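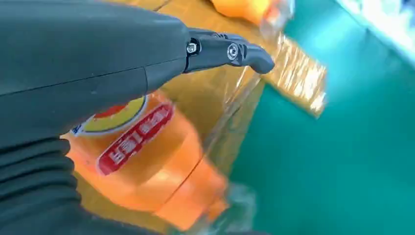

Haushaltskasse im Januar: Rücklagen, wenn die Zinsen niedrig bleiben

Stand: 25. Dezember 2020

1. Fixkosten zuerst
Miete, Strom, Versicherungen und Handy auf ein Blatt schreiben, Jahresbeiträge durch zwölf teilen. In unserem Musterhaushalt kommen so 1124 Euro im Monat zusammen.

2. Unterkonto anlegen
Den Dauerauftrag auf den Tag nach dem Gehaltseingang legen. Wer mit 500 Euro startet, kann eine kaputte Waschmaschine meist ohne Dispo bezahlen.

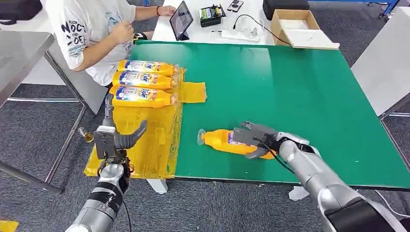

3. Einkäufe bündeln
Putzmittel und Müllbeutel nur einmal im Monat kaufen, mit Liste. Beim Vergleich zählt der Grundpreis am Regal - die große Packung ist nicht immer die billigere.

4. Reparaturen einplanen
Für Rad, Roller und Geräte einen eigenen Posten führen. Kleine Schäden an Kunststoffteilen erst kleben, dann über Ersatz nachdenken.
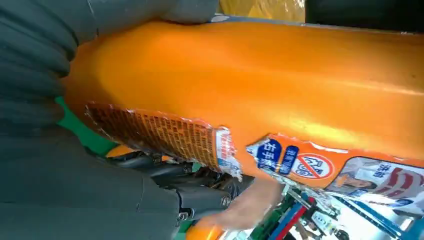 Orange Kunststoffschale mit abgenutztem Reflexaufkleber

5. Belege aufheben
Kassenzettel auf Thermopapier verblassen, deshalb gleich kopieren oder abfotografieren und nach Monaten ablegen.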